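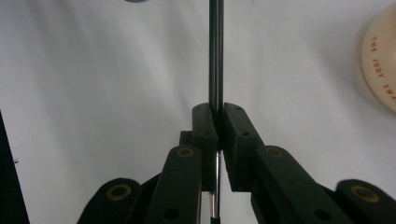 Hi, and welcome to Carunar! I run a small shop in Brunden that sells slim metal rods, poles and stands, plus the plain white panels and fabric that go with them. If you've ever tried to hang a sheet behind a cake for a photo and had the whole thing come down on the frosting, you are exactly who I had in mind when I started.

I used to work the counter at Ó Dálaigh Hardware, over in Hevville, and people kept coming in for the same few things. Something thin to hold up a curtain. Something taller for a lamp. A rod for a puppet theater (more of those than you'd guess). We'd dig through the bins and find a piece that was nearly right, and then they'd go home and fight with it. I started cutting rods to length in my garage in the evenings, made up little collars and bases to fit, and sold 147 of them in the first year, mostly at the Hevville craft market and mostly to people who already knew me from the store.

Last August I went through the order book and we were up to 3,251 orders. I still can't quite picture that many boxes.

We carry dark rods and bright ones. The dark ones are popular with people who want the rod to look like part of the furniture, and the shiny ones go to people who want it noticed, or who have a chrome faucet or towel bar they're trying to match. Please send me a photo if you're matching something — daylight is best, and lay the old piece on white paper so I can judge the color. I cut to the length you give me, so measure twice, and tell me whether your number includes the base. It makes a difference and I will write back and ask!

Then there's the white stuff. I added panels and fabric when customers started asking what I put behind my own product photos. I'm fussy about white. Some of it goes blue next to a window, some goes yellow under a kitchen bulb, and the shiny kinds throw a glare right where you don't want one. I went through a big pile of samples before I picked the ones we stock, and I still look at each new batch under the shop lights before any of it goes on the shelf.

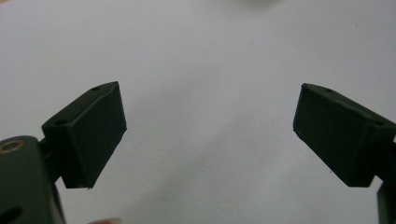
Plain white in soft light.

The shop itself is two rooms behind the old feed store, with cutting and finishing in the back and packing in the front. You're welcome to come by and pick up your order, just ring the bell and give me a minute if the saw is going. Parking is on the gravel side. We close at 4:30.

If something arrives bent or scratched, or it's simply the wrong size for your room, you have 90 days to send it back. Custom lengths too. I know plenty of places won't take those, but a rod that's too long for you can always be cut down for somebody else, so I don't mind a bit.

Schools and theater groups, please ask about the bulk price list. Our biggest order so far was 500 short rods for a school garden project, and I'm still finding the little end caps under the bench.

Questions about sizes, finishes or shipping can go through the contact form. I read everything myself, usually first thing in the morning with coffee.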